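Retainer agreement (small business law)

A retainer agreement is the contract a client signs with a lawyer before any real work gets going. I've been keeping up this entry on the Prikeren legal wiki for a while now, and it's still the page I get the most mail about, so I've tried to keep it in everyday words (the older version read like a phone book).

The word "retainer" gets used for a few different things, and that's where most of the mix-ups start. A true retainer is a fee you pay just to have the lawyer on call. A security retainer is a deposit: your money sits in a trust account, and the lawyer draws on it as the hours are worked. Then there's the flat fee paid up front, which a lot of folks call a retainer too, even though it works differently and the refund rules for it change from state to state!

Most of the agreements I've read run 3 to 5 pages. They say who the client is, what the lawyer will do, what it costs and how either side can end things. The "who" part matters more than you'd think. If you own a company, the client may be the company and you personally may not be covered at all. I always read that line twice.

Evergreen clauses

An evergreen clause says you have to top the deposit back up when it drops below a set level. I love the name and don't much love the clause, but it's common and there's nothing sneaky about it. Check what the level is and how many days you get to pay.

Billing increments

Lawyers who bill by the hour usually chop it into tenths, so a short phone call goes down as six minutes. Some still use quarter hours, and that same call then costs you fifteen. On a busy month of quick emails the gap really adds up (ask me how I know).

Ending the agreement

A client can generally fire a lawyer at any time, though you still owe for work already done. A lawyer who wants out has more hoops to jump through, and if there's a case in court the judge may have to sign off. Any unearned part of a deposit goes back to the client.

See also: Contingency fee; Engagement letter; Trust account
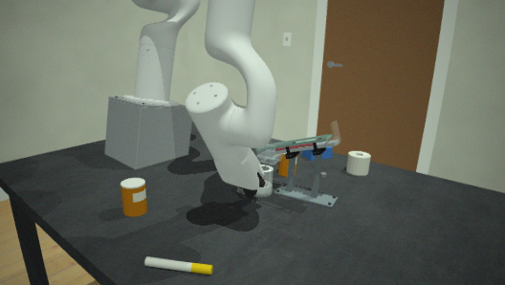 What happens to my deposit if the work costs less than I paid in?

The leftover money is still yours, and the lawyer has to send it back once the final bill is settled. Ask for a written statement showing each draw from the trust account.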